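Histoire du mobilier et marché de l'art
Séance 6 – Attributions, provenances et autres certitudes fragiles
Notes de cours, à relire avant la visite de réserve

1. Ce que veut dire « attribué à »

Les catalogues de vente disposent d'une gamme de formules que l'on lit trop vite. « Par » engage l'expert. « Attribué à » signale une opinion, parfois solide, souvent commode. « Atelier de » suppose que l'atelier est connu, ce qui est rarement le cas pour le mobilier de province. « Dans le goût de » ne promet rien du tout, et c'est à mon avis la seule formule dont on n'ait jamais à se plaindre.

Pour un fauteuil ou une commode, l'estampille rassure. Elle ne devrait pas tant rassurer. Un marchand pouvait apposer la sienne sur un meuble qu'il n'avait fait que revendre, un réparateur aussi, et les fausses estampilles ne datent pas d'hier. On regardera donc la frappe, son emplacement, l'état du bois autour des lettres, puis on se demandera si le reste du meuble raconte la même histoire.

2. Étude de cas : le bureau dit « de Grenard »

Bureau à cylindre, placage d'acajou sur bâti de chêne, passé en vente chez Kerkham comme « provenant du château de Grenard, par descendance ». La notice citait un inventaire après décès où figure « un bureau de bois d'acajou fermant à clef ». C'est maigre. Un inventaire de ce genre décrit aussi bien dix meubles différents, et rien dans celui-ci – ni dimensions, ni garniture, ni emplacement précis – ne permet de reconnaître le nôtre.

Imre Magyar, qui a publié l'article de référence, considère la provenance comme acquise. Son argument principal est une étiquette de papier collée sous un tiroir, portant un numéro 77 à l'encre brune. Or l'inventaire n'est pas numéroté. L'étiquette peut venir d'un garde-meuble, d'une succession ultérieure ou d'une exposition. Abenezer Endale l'a fait remarquer dans sa réponse, restée sans suite à ma connaissance.
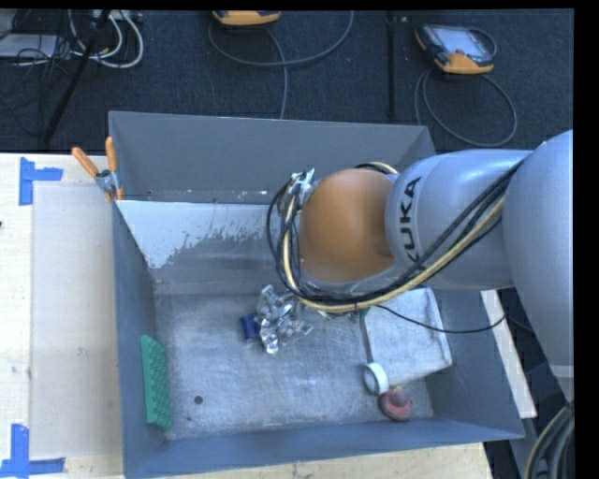

Une étiquette ancienne suffit-elle à établir une provenance ?
Elle établit qu'à un certain moment, quelqu'un a collé un papier sur un meuble. Il faut encore un document qui emploie le même numéro pour le même objet, et s'assurer que le tiroir appartient bien au bâti d'origine.

Sur ce dernier point, le bureau pose problème. Trois tiroirs ont des queues d'aronde d'un dessin différent des autres, et l'étiquette se trouve justement sous l'un d'eux.

3. Les restaurations dont on parle peu

Les notices aiment « petites restaurations d'usage ». L'expression couvre tout, du bouchon de placage au piétement refait. À vérifier sur pièce :
– serrures : traces d'une entaille antérieure, vis remplacées ;
– bronzes : trous rebouchés, dorure trop égale ;
– fonds et dos : planches sciées mécaniquement ;
– cuir ou textile : presque toujours changé, et cela n'a rien de honteux si c'est dit.

Le rapport d'état du cabinet Briem, rédigé pour la vente, mentionne un cuir remplacé et passe sous silence les tiroirs. Je n'en tire pas de conclusion sur les intentions de l'auteur. Je note que le rapport tient en 20 lignes et qu'il était payé par le vendeur.

4. Le prix comme argument

On entend souvent qu'un meuble adjugé très cher « doit être bon ». Le bureau avait d'abord été proposé à 3000 livres, sans nom de château, et n'avait pas trouvé preneur. Revenu en novembre avec sa provenance, il est parti bien au-delà. Les acheteurs ont payé une phrase de catalogue. Le prix renseigne sur l'effet de cette phrase, pas sur le bureau.

5. Travail demandé

Lire l'article de Magyar et la réponse d'Endale (dossier Plesomen, salle de documentation). Rédiger ensuite une notice du bureau en n'y mettant que ce que vous pourriez défendre devant un acheteur mécontent. Les adverbes « certainement » et « vraisemblablement » doivent être suivis d'une référence. À remettre le 7 juillet, sur papier.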